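Last updated: May

Can a machine put the shelf up yet?

The head of testing at Bako has a short answer when people ask if a robot could assemble their furniture. "No," she says. "Ask me if it can put a peg in a hole."

Her group works out of two rooms in Tistmont and studies the small jobs that fill a shop floor or a Saturday at home – fitting, stacking, plugging in. She won't talk about folding laundry. "Cloth is somebody else's headache."

The practice parts are plain colored blocks and pegs on a purple base.

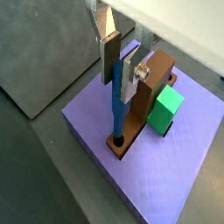
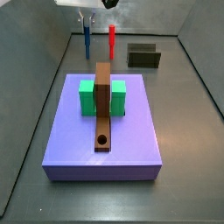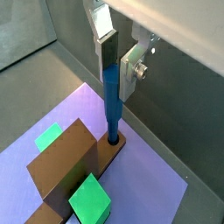
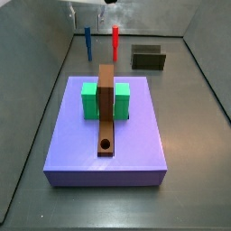
Peg and block work at Bako, Tistmont.

A person does this without thinking, she says, and that makes it hard to explain why it takes so long to teach. "Your hand feels the rim of the hole and shifts a little. The machine has to learn that shift."

The group logged 1,100 attempts over the winter and wants 2,000 before it changes the parts. She would not give a success rate. A shop owner who came to visit asked for one too, and got the same reply.

What would she trust a robot with today? "The same part, in the same place, all day. Move the bin over and I'd want to be standing there."

At home she still builds her own shelves. The last one took an evening and had a bracket left over – she put it in a drawer.

Related
Runanus tries a night shift with fewer hands
Zindside repair shop: 185 toasters later
Who empties the dishwasher?

Contact us | Copyright | Back to top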